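The great pants fold, part two

So after the sock drawer post a few of you asked how I deal with pants, and the answer for a long time was that I didn't. I had a shelf. Pants went on the shelf in a heap, and every morning I pulled one pair out of the middle and the rest slid onto the floor. I did this for nearly 15 years!

Then in May I went on a trip with my cousin Jonatan Eide, who packs like he's being graded on it, and I came home wanting to sort out every piece of clothing I own. I started with jeans because jeans are easy. They hold a fold, they stack, done.
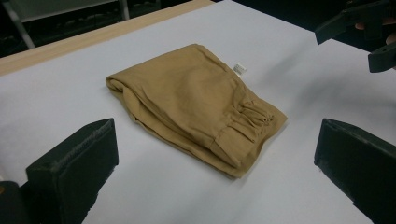 Soft pants are another matter. I bought my khaki ones for travel (long flights, big lunches) and I love them, but the fabric has no interest in staying flat. My usual method is legs together, seat tucked in, then fold up from the bottom until you have a bundle you can pick up with one hand. With these, the gathered cuff ends up sitting at one end and it's always bulkier than the rest, all scrunched up while everything else lies more or less smooth. I used to try pressing it down with my palm. Don't bother, it puffs right back up. And the care label likes to poke out of the top too, which drives me a little nuts, but I've stopped tucking it in.

What did help was giving up on perfect corners. I fold on the big white table now instead of on the bed - a mattress sinks under your hands and you end up with a sort of pants burrito. On something hard you can smooth out the air as you go, and the creases left over are the soft kind I can live with.

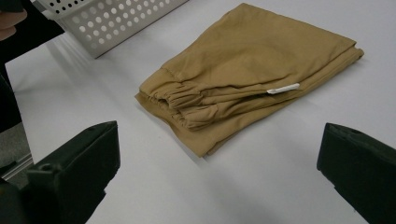 Both cuffs at the same end, one on top of the other.

I also tried rolling them, by the way. Great in a suitcase, terrible on my shelf, where they wandered off in all directions. Folded, I can get two pairs side by side and still have room for a sweater behind them.

Next up is the T-shirt drawer. I pulled 14 of them out last night and they're still on the chair, so wish me luck.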